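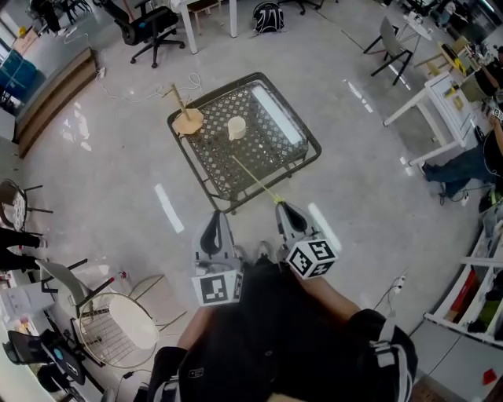

Fig. 1 - La table carrée, la tasse blanche et le support en bois.

Séance 2 : ranger, c'est d'abord disposer
Module « Arts ménagers et gestes du quotidien »
Notes rédigées par Siriporn Sitthichai, à relire avant l'atelier

1. Le problème de la tasse

On croit savoir ranger une tasse. On la range depuis l'enfance, souvent mal, et l'on s'étonne ensuite d'ouvrir un placard comme on désamorce une bombe. La séance porte donc sur un ensemble volontairement pauvre : une tasse, un support, une table. Les étudiants de septembre avaient réclamé un service complet. Ils ont eu le service complet, et nous avons racheté des soucoupes.

2. Vocabulaire

Socle : la base du support. Sur la fig. 1, il est rond et plat, en bois clair.
Montant : la tige verticale.
Cheville : la petite branche qui part du montant, ici près du haut. On y passe l'anse, quand il y en a une. Vérifiez l'anse avant de viser la cheville, cela s'est vu.
Dégagement : l'espace libre entre la tasse et le support. Notion centrale de la séance, et première question de l'oral.

3. Le plateau

Une plaque de verre transparent sur un treillis à losanges : joli, et assez traître. L'œil accroche le motif, puis le reflet des plafonniers, et seulement ensuite l'objet. Raghavendra Chacko soutient dans son polycopié (p. 61) qu'un plateau uni fait gagner du temps à tout le monde. C'est vrai, mais les gens achètent des tables qui leur plaisent.

Sur le verre, on soulève, on ne fait pas glisser. On repose à plat - le bruit renseigne très bien sur la qualité du geste, et les voisins de salle aussi.

4. Déroulement de l'exercice

a) Placer la tasse vers le centre du plateau, le support à sa gauche.
b) Repérer la cheville avant de toucher à quoi que ce soit.
c) Soulever, dégager, présenter l'anse, lâcher. Dans cet ordre.
d) Recommencer avec le support à droite. Les droitiers trop sûrs d'eux découvriront des choses.

Durée : 40 minutes, discussion comprise. Nuanchan Kongkaew tient le chronomètre et ne négocie pas.

5. Autour de la table

Le rangement ne s'arrête pas au bord du plateau. Regardez le sol derrière la table : des câbles blancs, enroulés sans grande conviction, sur un carrelage gris pâle. Proposez par écrit une solution en cinq lignes. « Les pousser du pied » a déjà été proposé.

À rendre pour le 2025-05-09, salle 459, dans le casier de Kanokwan Nuchit.

Lecture : Boonsong Thongsuk, « Suspendre ou empiler », chapitre 2. Le chapitre 3 traite des couvercles et peut attendre.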